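The Red Bottle

The company Plorneo paid me for each good example, and I needed 600 of them before December. An example was one small job, done from beginning to end. I held the controls, the arm followed my hands, and the computer kept everything.

On my first day I was too polite with the objects. I moved the arm as if the banana could wake up. My supervisor looked at the recordings and told me that 40 of them were too slow. "It will learn to be afraid," she said. So I practiced in the evenings, in my kitchen, taking things from the table with two fingers only.

The ketchup was the most difficult for me. It is smooth, and the fingers must close on it in the right place. I learned to wait one breath before I lifted.

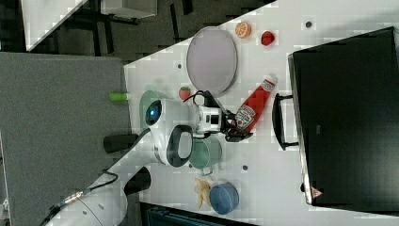

By example 207 I had stopped thinking about my hands. I was thinking about my father, who taught me to pour tea in the same way, standing behind me, his hands over mine. He never explained it. He only did it again, and again, until one morning he took his hands away and I did not notice.

I asked my supervisor when the arm would try alone.

"When you have finished," she said. "Then we will see what it took from you."

I had 100 left to do when they let it try, earlier than the plan. I stood near the door with my coat on. The arm went down to the red bottle and closed its fingers. Then it stopped, for the length of one breath, and lifted.

"Why does it wait?" asked the man from Ralar.

My supervisor wrote something in her notebook. I took off my coat and sat down again.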